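The dishes got away from me again. I had 148 unread emails and a sink to deal with, and the sink won (the emails are still there, don't ask). I started with the metal bowl and the pale yellow plate and told myself I'd stop after that.

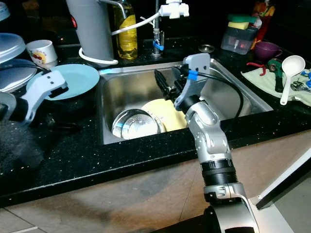

Filed under: Kitchen, Small Chores

I love this black speckled counter but it hides every crumb, so I wipe it twice. My rule is plates first, then whatever is awkward. The steamer pot is awkward. I got mine at Bech for 58 and I'd buy it again tomorrow, holes and all! 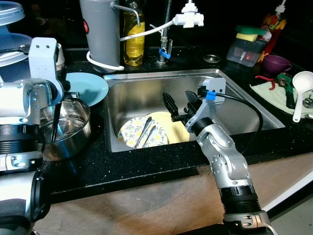 Same goes for the leafy yellow and green plate, my favorite, which I refuse to retire even though I keep eyeing a whole new set from Dremirach. 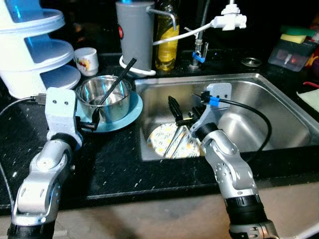 Anyway, a dish towel goes under everything at my house, and I swap it out every night. Next up is the shelf over the stove, probably in July.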